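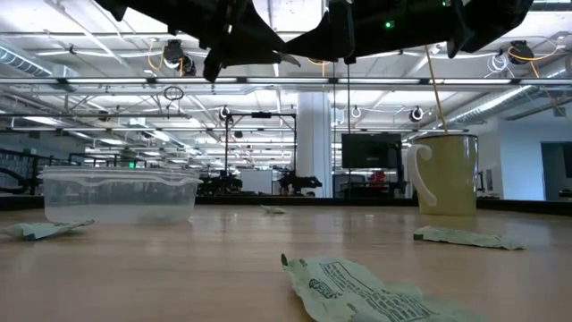

## About Morkthorpe Kitchens

Morkthorpe Kitchens prepares and delivers midday meals to schools, day centres and small workplaces in Flosley and the villages nearby. The company was founded by two school cooks and now employs 43 people at its premises on Hudec Road.

Menus change every April and October. Each dish is cooked on the morning of delivery, and a vegetarian choice is offered daily. Orders are accepted for groups of up to 80 – larger events are handled by our sister company, Cudamance Catering.

## Our suppliers

Vegetables and dairy goods are bought from farms within 40 miles wherever the season allows. A list of current suppliers is held at the office and may be requested by any customer.

Allergen sheets are issued with every weekly menu.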